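# The low shelves, a few pictures

I've been promising to put up some pictures of the curved shelving unit for ages, so here we are, Friday, November 10, 2023, cup of tea going cold, finally doing it. If you only came for the plant pots, those are on the other page (and yes, I know that one needs updating too).

For anyone who missed the earlier posts, this is the long low one I went on and on about in August. I'd seen it in the Orellana catalogue and then spent weeks talking myself out of it, mostly over the price. It came to 692 pounds with the delivery, which made me wince a bit, but I'd already given up on the straight units from Grundent. They were perfectly nice! They just made the room look like a school corridor, and I wanted something with a bend in it.

What sold me was the colour inside. From across the room you get this quiet grey-brown wood grain, all very sensible, and then you look into the compartments and there's that lovely rusty red. I keep finding excuses to walk past it.

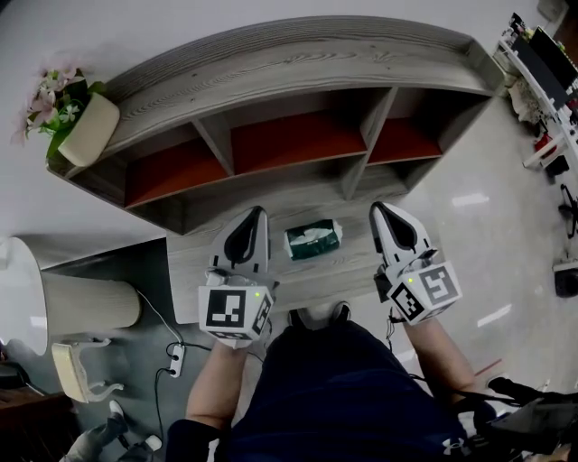 I've gone back and forth on what ought to live in it. My first idea was books, but the curve makes a row of books look a bit drunk, and the big ones stick out at the front. Then I tried baskets from Zondel, four of them, and they hid all the red, so back they went. (Zondel were very good about it, I should say, and I had the refund within the week.)

So for now I'm leaving it mostly bare and letting small everyday things come and go. Tissues have earned a permanent spot somewhere in that room, what with the season we're in. I buy the boxes with 80 in and they still vanish at an alarming rate. I like having them low down where you can grab one without getting up, although they do wander, and I've stopped minding where they end up as long as I can find them before the sneeze arrives.

The other thing I fussed over was the wall. I had paint cards from Skudgate taped up for most of the summer, greens mainly, and one brave terracotta that I still think about. In the end I left it white. The shelves do enough on their own, and a tall white wall behind a low piece of furniture makes the whole place feel bigger. It does show every mark, mind you, so I keep a sponge handy.
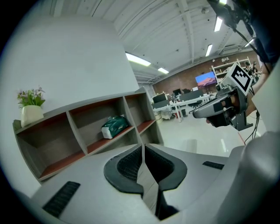

*What looks like a pack of tissues in the middle compartment, artificial plant on top at the left-hand end.*

I can hear the plant people groaning, so let me get in first. I have killed 20 real ones, near enough all of them through kindness, and I'm at peace with the artificial sort now. The little flowers are a pale purple and they go beautifully with the cream pot. It wants a dust every so often and that's the whole of the care routine! I did try it in the middle of the top for a day or two and it looked like a table decoration at a wedding, so off to the end it went.

A few of you asked about keeping the top clean. I use a barely damp cloth, always going along the grain, then a dry one straight after. No polish. I put polish on the last unit I owned and it went sticky and collected fluff for the rest of its life. For the insides I use a soft paintbrush to get into the corners, the sort you'd buy for doing skirting boards, and it works a treat.

The lights are another matter. They're the long fluorescent ones up among the beams and I can't pretend they're cosy, but they're wonderful for seeing what you're doing, and they show the wood grain up properly. I priced up a pair of lamps at 55 pounds each and then couldn't decide where the flexes would run, so that's parked until after Christmas.
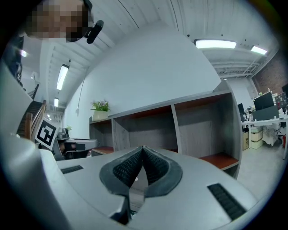

I do like the cubbies empty, more than I expected to. Every flat surface I've ever owned has turned into a place for post and odd batteries, and I'm trying very hard to be stricter this time. My rule is that anything left in there overnight has to justify itself in the morning. Scissors failed. A bowl of pine cones failed as well, though I was sorry to see it go.

If I do give in and fill it, I think it'll be folded blankets, something in oatmeal or a soft grey so the red still shows round the edges. I've got two that would probably fit if I fold them in thirds. I also quite fancy a second plant for the other end of the top, a trailing one, but that's exactly how it starts with me, isn't it?

Next lot of pictures will be the coat hooks, once I've put them up straight. The first go was not straight.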